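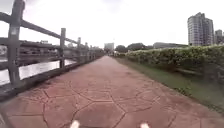 沿着水边步道走进Jurater步道材料开放日

2025年4月　文／本站走访员

先说结论：值得跑这一趟！我平时散步只管看树看天，很少低头，这回跟着Kematus园林铺装公司的开放日走了一整天，回来以后走到哪儿都盯着地面看，家里人已经受不了我了。

开放日分上下午。上午在Jurater的作坊，下午去看做好的步道。作坊不大，进门先闻到一股水泥和脱模粉混在一起的味道，师傅们正准备压一块样板。压印混凝土的道理说起来简单，混凝土浇好抹平，撒上色粉，趁它还没硬，把带花纹的模垫铺上去踩实，揭开来就是一片“石板”。可是真站在旁边看，才知道那个时机有多难拿捏：早了粘模，晚了压不出纹路。带队的师傅用手指按一按，说“再等等”，大家就真的围着一块灰泥等，谁也不肯走开，哈哈。

揭模垫那一下是全天最精彩的！砖红色的面上一道道深色的沟，大大小小的多边形拼在一起，边线拐来拐去，看着一点也不死板。我问为什么不做成整齐的方格，师傅说方格一旦有一条线歪了，远远就能看出来，不规则的花纹反倒耐看，拼接的地方也好藏。

参加的人每两位一组，可以自己动手压一小块。我们组的那块边上缺了个角，师傅说没关系，修一修还能当花盆垫。材料费88元，成品要等养护好了再取，我打算五月去拿。

旁边的棚子做仿木栏杆，由Adeleke工坊负责。说是仿木，其实是混凝土，先做立柱和横杆，再在表面一点点刮出树皮和木纹。刮纹用的工具很土，有旧锯条，有钢丝刷，还有一把磨得只剩半截的油灰刀。有些业主要求上棕色，有些就留着灰，我个人更喜欢灰的，粗粗的，放在户外不扎眼。听说他们的棚里前后做过2,000根立柱，难怪手那么稳。

下午去走步道。路面很宽，红褐色的大块六边形和别的多边形就在脚底下，近处每一块都看得清清楚楚，往远处望，花纹慢慢淡下去，只剩一条暗玫瑰色的带子。颜色也不是死红，里头夹着粉的、褐的，还有些浅浅的深色斑点，比作坊里刚揭模的样板柔和得多。左手边一路都是灰色的仿木栏杆，柱子一根接一根往前排，上下两道横杆。我凑近摸了一把，糙得很，和上午刚刮好的手感完全是两回事。

同行的人里有做小区改造的，一路追着问防滑和开裂。师傅讲得很实在：伸缩缝该切就得切，别为了好看省掉；保护剂隔几年要补；下雨天走在上面鞋底干净最要紧。我没有院子，听得倒比谁都起劲，还记了满满两页。

几点小提醒：作坊里灰大，别穿深色鞋；动手环节要早点报名，下午那段没有遮阳的地方，帽子和水都带上。午饭是自理的，门口的拌面很香，辣椒记得让老板少放。

下一场听说会加一个调色的环节，我已经在想配什么红了。

相关文章
Aketance陶土砖窑参观记
Adeleke工坊：仿木纹是怎么刮出来的
旧小区路面翻新，先看排水
适合周末慢慢走的滨水步道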